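Sillwood Game Shelf, Low Model

Item: SW-34
Finish: clear oil on solid birch
Ships flat, assembly required

The Sillwood is a low, open shelf made for board games, puzzles and card decks. Most bookcases are too shallow for a square game box, so the boxes stick out over the front or get stood on end, and the pieces slide out of their trays. The Sillwood is 14 inches deep and 34 inches wide. A standard square box lies flat on it with room to spare, and two stacks fit next to each other on every level.

There are three fixed levels and one shelf you can move. The movable shelf rests on steel pins and can be set at any of six heights. Use the lowest setting for a tall stack of family games, or raise it and keep long, flat boxes underneath. The top is the same thickness as the sides and can hold a lamp, a speaker or a game left out between turns.

The back is open except for one rail across the middle. The rail keeps boxes from being pushed through to the wall and leaves space for a cord. If you want a closed back, the Isevholm panel (sold separately) screws into the same holes as the rail. It comes in birch or in dark green felt on board.

Games that stand up on the table

Upright games are harder to store than flat ones. The board often has a plastic base, and the box is thicker than it looks in the store. Measure the box with the lid fully pressed down and add half an inch for your fingers. If the box is long gone, the board can go straight on the shelf, folded or standing, with the loose cards in a Văn tray beside it.

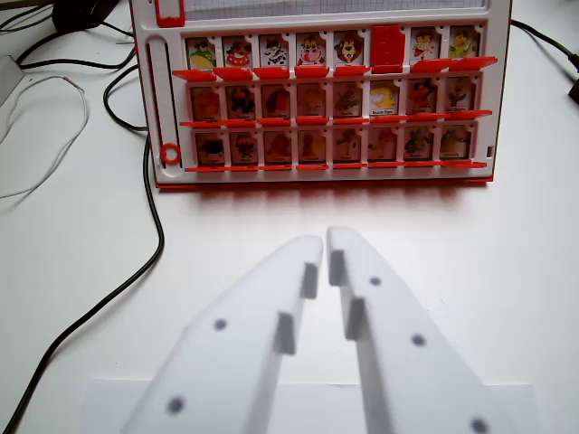

Guess-the-character board with hinged picture tiles, set up for play.

The Văn tray is a shallow birch tray with a removable divider. Two trays fit side by side on one level. They are good for dice, score pads, pencils, timers and the decks that have lost their boxes. The bottom is lined with cork. Trays are sold one at a time and do not come with the shelf.

Assembly

You will need a Phillips screwdriver. The hex key is in the box. Lay the two sides on a rug or blanket, attach the fixed levels, then stand the unit up before tightening the bolts all the way. Fit the rail last. The wall bracket must be used in homes with small children, and we recommend it everywhere else too. Screws for wood studs are included. Anchors for drywall or masonry are not.

Care

Dust with a dry cloth. Wipe spills soon, and do not use spray polish on the oiled finish. The surface can be re-oiled once a year with any clear furniture oil. Light rings from cups usually come out with fine sandpaper and a fresh coat.

Delivery and returns

In-stock shelves leave our warehouse in Skurnidthorpe within six working days. The shelf arrives in one carton. Unused shelves can be sent back within 14 days of delivery in the original packing. Keep the carton until you have checked every part against the list on the first page of the instructions. Missing hardware is replaced free of charge. Send us the item number and the letter printed on the bag.

Page updated 19 October 2024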